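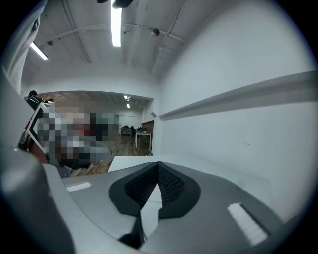

Griltska is looking for people to take part in table work sessions at our Enirum site. The call is open until all places are filled. We need up to 23 participants.

What you will do

You will work at a white table in a plain white room and handle small household things with your hands. The tasks are simple: pick up, put down, sort, fold, put in a box. Each session has a short introduction and two breaks. You do not need any experience before you come, and there are no wrong results. We ask only that you follow the order of the tasks on the sheet.

Who can apply

You should be 18 or older and able to stand for one hour with small pauses. Left-handed persons are very welcome, as we had too few of them in May. Please wear sleeves which are not too wide. Glasses are no problem.
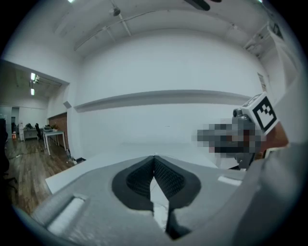
Persons who took part in the Lurnska sessions can apply again, but please write this in your message so that we can give you a different set of tasks. We speak English during the work, and the task sheet is also available in Romanian.

Payment and travel

You receive 155 euros for one full day, paid by bank transfer after the last session. Bus 101 stops in front of the building. We cannot pay for parking. Water, tea and a small lunch are offered.

How to apply

Send a short message to the Olteanu office, room 555, or use the form on our website. Tell us your age, which hand you use for writing and on which days you are free. We answer every message, normally in one week.

Published 2021-09-20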